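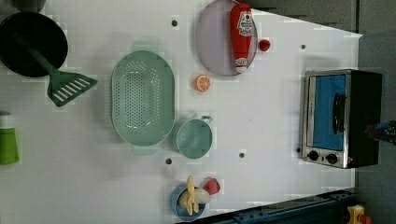

Dekstead Toy Library
Frequently Asked Questions

Borrowing and membership

Who may join the toy library?
Membership is open to any household in Dekstead with a child under the age of eight. Grandparents and registered child minders may also join, provided that they live or work within the town limits. Proof of address is required at the time of registration.

How many items may be borrowed at one time?
Each household may borrow up to 4 items. A boxed set, such as a play kitchen set or a train set, counts as one item regardless of the number of pieces inside. Child minders who need a larger allowance should ask at the desk.

How long is the loan period?
The standard loan period is three weeks. Loans may be renewed twice, either at the desk or through the online catalog, unless another household has placed a hold on the item. Outdoor and ride-on toys are lent for two weeks only and may not be renewed between May and September.

Is there a fee?
There is no charge for membership or for standard loans. A refundable deposit applies to ride-on toys and to the Trorko climbing frame. Deposits are returned when the item has been checked in.

The catalog

How large is the collection?
The catalog currently lists 494 items, of which 329 are suitable for children under three. The full list may be searched by age, type of play, and storage size. Items under repair remain in the catalog but are marked as unavailable.

What is included in a play food set?
Contents vary from set to set. The card inside the lid of each box lists every piece, and members are asked to check the contents against the card before leaving the building. Missing pieces reported at that time will not be charged to the member's account.

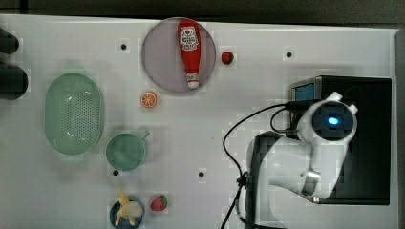
Sets are packed by type, and pieces from different boxes should not be mixed at home. If a household has two sets on loan and is unsure which piece belongs where, the pieces may be returned in a separate bag and staff will sort them.

Can I reserve a toy?
Yes. Holds may be placed online or by telephone. The item will be kept at the desk for five working days after notice is sent. After that time it passes to the next household on the list.

Care, cleaning, and damage

Do I need to clean toys before returning them?
Please wipe hard toys with warm, soapy water and allow them to dry fully. Toys with batteries should be wiped with a damp cloth only. Fabric toys should be returned unwashed, as some cannot be machine washed. All items are cleaned again by staff before the next loan.

What happens if a piece is lost or broken?
Ordinary wear is expected and is not charged. For a lost piece, the member may be asked to pay the replacement cost shown on the contents card. Please do not attempt repairs with glue or tape — tell staff at the desk, and the item will be sent to the repair bench.

Are the toys safe for babies?
Every item carries a colored age label. Items with a red label contain small parts and are not lent to households whose only registered child is under three. Adults remain responsible for supervising play at home.

Donations and location

Does the library accept donated toys?
Donations of clean, complete toys are accepted during opening hours. The library cannot accept soft toys, car seats, or electrical items that plug into the wall. Over 2000 pieces were donated last year, and those that could not be used were passed on to other local groups.

Where is the library located?
The library is on the ground floor of the Ostermann Building, next to the Prusik Street bus stop. The entrance is step-free, and strollers may be left in the lobby. Returns may be made at the desk until 5:30 p.m. Boxed sets should not be left outside the door when the building is closed.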